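Fulgencio Ledesma has been clearing other people's coffee tables for 17 years, and he still starts with the tray.

“Find the tray first,” he says. “If they haven't got one, use a baking dish, use the lid of a storage box. You want something to carry with. Otherwise you're walking back and forth with a bottle in each hand and you've done 20 trips before morning tea.”

Ledesma runs Tapia, a small home cleaning and tidying business he started after leaving a hotel job. He has nine regular staff and a list of 187 households, most of them on a fortnightly visit. The business does ovens and windows like any other, but a good share of the work is what he calls resets. A client has had people over, or the kids have been home on school holidays, and the lounge room has to go back to how it was.

December is the busiest month. He talked to us at his kitchen table at seven in the morning, before the first job of the day.

The coffee table comes up in nearly every reset. In his experience it is the piece of furniture people are least likely to clear themselves. They will do the kitchen bench and stack the dishwasher, then leave the coffee table for two or three days.

“I think they stop seeing it,” he says. “You walk past it, you sit down next to it, you put your cup on it. The kitchen you have to use, so you clean it. The coffee table you can sort of live around.”

He asks new staff to look at the table for a moment before they pick anything up. Food goes back to the kitchen, drinks get sorted into opened and unopened, and anything made of cloth goes in its own pile. After that it's crockery, and then whatever is left, usually remote controls, chargers and mail.

“The mail I don't touch,” he says. “I square it up and leave it. I had a client years ago who said we'd thrown out a rates notice. We hadn't, it was under the couch, but I've never forgotten that phone call.”
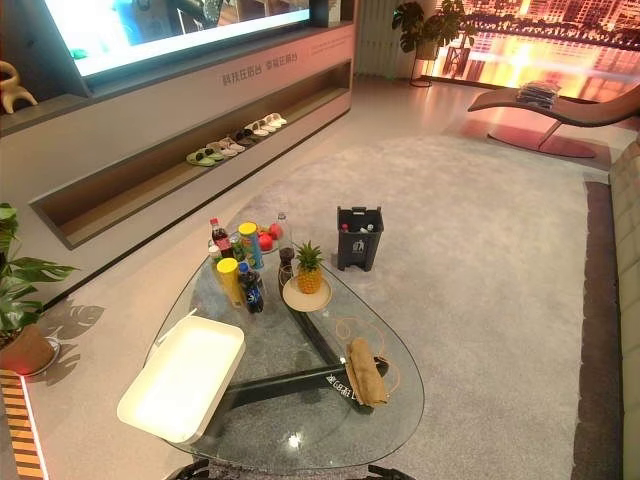
Glass tops get their own talk in his training. Ledesma likes glass because a damp cloth brings it up quickly, and dislikes it because every mark shows. Weight is the other matter. He tells staff to take things off a glass table from the outside in, and never to let a loaded tray sit with a corner hanging over the side.

“A tray with nothing in it, fine, it'll sit there. You put two big bottles at the wrong end and it's on the floor. Then it's on the rug, and if it's cola you're there for another hour.”

Soft drink is the spill he deals with most. He blots it with a dry towel, then uses cool water and a little dishwashing liquid, and he keeps blotting for longer than people expect. He does not scrub. Wool rugs he will only treat after asking the owner, and if the stain is old he sends the rug out to be cleaned properly. One of his crews once tried a stain remover on a pale rug without testing it on a corner. The replacement cost him 2,000 dollars, and he paid it out of the money he had put aside for a second van.

For the glass itself he uses Clenex, a concentrate he buys by the drum and waters down in spray bottles. He has tried dearer products. Distis left a haze on one client's dining table that took three goes to get off, though he concedes the bottle may have been mixed too strong.

“Spray the cloth, don't spray the table,” he says. “If you spray the table it runs down to where the legs join, and it sits in there and goes grey. Then you need a cotton bud, and I'm not paying someone to stand there with a cotton bud.”

The underside gets a wipe as well. With a clear top, he says, fingerprints underneath are just as easy to see, and people who pull the table towards them to eat leave a row of them along the edge.

Food is where his staff ask the most questions. The rule at Tapia is that whole fruit stays unless it has gone off. Cut fruit goes in the fridge, covered, with a note on the door. Chips in a can get the lid pressed back on and go to the pantry. Opened soft drink goes in the fridge even when it's flat, as some clients want it and it isn't up to the cleaner to decide.

“People get funny about food,” Ledesma says. “You can throw out a broken vase and they'll say don't worry about it. Throw out half a packet of biscuits and you'll hear about it.”

He makes an exception for fruit that has been put out on a plate for looks. A pineapple or a bowl of apples might be there as decoration, and he would sooner wipe around it and put it back where it was. His staff take a photo of the table before they start so they know where that was. He brought in the photos four years ago, after a run of complaints from a block of townhouses in Katley, where several owners were particular about how their things were set out.

Cloths and napkins go straight to the laundry, folded or not. He doesn't trust a folded one.

“Somebody's wiped something up with it and folded it over so it looks nice. I've done it myself. You open it up and there's dip in the middle.”

A coffee table on its own should take a trained person nine minutes, by his reckoning, including the glass. The whole lounge room takes about an hour. He used to time it with a stopwatch when he was working out his prices and has since given that up, as the staff hated it and the times hardly changed.

Asked what his own coffee table looks like, he leaned back in his chair and looked through the doorway. It had a newspaper on it, two mugs and a pair of socks.

“The mugs are my son's,” he said. He picked them up on his way out to the van and put them in the sink.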